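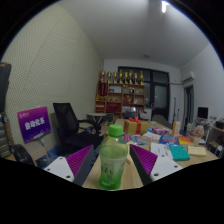 Sumia to open refill counters in 3 towns from August

Sumia, the household goods retailer, will open refill counters for washing-up liquid, laundry liquid and hand soap in its Plakent, Tokgöz and Stisix shops this August. Customers will be able to bring in a clean container of any make, fill it at the counter and pay by weight.

The counters follow a trial at the Plakent shop, where a single counter was set up beside the tills over the winter. During the trial, 198 households signed up for a refill card. Of those, 94 were still using the card when the trial closed, and the company has used their comments to decide how the new counters will be laid out and staffed.

"We wanted to know if people would come back a second and third time," said Sinan Uçar, head of shops at Sumia. "A lot of them did. The ones who stopped told us why, and mostly it was the queue at the till or the opening hours. Both of those we can change."

Under the new arrangement, refills will be paid for at the counter itself. Containers are weighed empty and weighed again once filled, and the customer is charged for the difference. A printed label gives the name of the product, the date of filling and the full list of ingredients. Staff will put this label over any earlier one, so that a container which once held something else is not mistaken for it later at home.

Sumia will accept plastic, glass and metal containers with a lid that closes properly. Containers must be clean and dry inside. For safety reasons the counters will not fill anything that has held bleach, drain cleaner, motor oil or garden chemicals, and staff may turn away a container that is cracked or has a damaged thread. Drinks bottles can be used for hand soap and washing-up liquid once the original label has been removed, but the company asks that all refilled containers be kept well away from food and out of the reach of children.

Customers without a container can take one from a donation shelf next to each counter. During the trial the shelf at Plakent was stocked by other customers, and this will continue. Donated containers are washed at the shop before they are put out.

Prices at the refill counter will be lower than for the same product on the shelf. The unscented washing-up liquid will be sold at 88 per cent of the shelf price by weight, and the same rate will apply to the unscented laundry liquid. Hand soap prices will be shown at each counter before opening. There is no minimum amount, and a customer who only wants enough for a small bottle will be served in the same way as one filling a large can.

The range will be kept short at first. Each counter will carry one washing-up liquid, two laundry liquids and one hand soap. Fabric softener was offered for part of the trial but was withdrawn after it repeatedly clogged the tap. It may return later if a suitable fitting can be found.

Taner Özkan, who manages the Plakent shop, said the practical side took longer to get right than expected. "The first tap dripped, and we had a tray under it for weeks," he said. "We changed the tap, then we moved the scales closer so nobody had to carry a full bottle across the floor. Small things, but they made a difference to how long each customer was standing there."

The Plakent counter will open from 8.00 in the morning until the shop closes. Tokgöz and Stisix will begin with shorter hours, from 10.00 until 16.00, while new staff are trained. Sumia expects to bring all the shops into line once the training is complete.

Refill cards issued during the trial remain valid and can be used in any of the shops. Stamps already collected will be carried over. New cards are free and can be picked up at the till — no registration or email address is needed.

The company has not yet decided on counters at its smaller shops, where floor space is limited. A decision will be made after the new sites have been open for a full season.

About Sumia

Sumia sells cleaning products, kitchenware, stationery and small gifts. Its head office is in Plakent.

Press enquiries

Questions from the press should be sent to the Sumia press desk at the Plakent head office. Interviews with Sinan Uçar and visits to the Plakent counter before opening can be arranged on request.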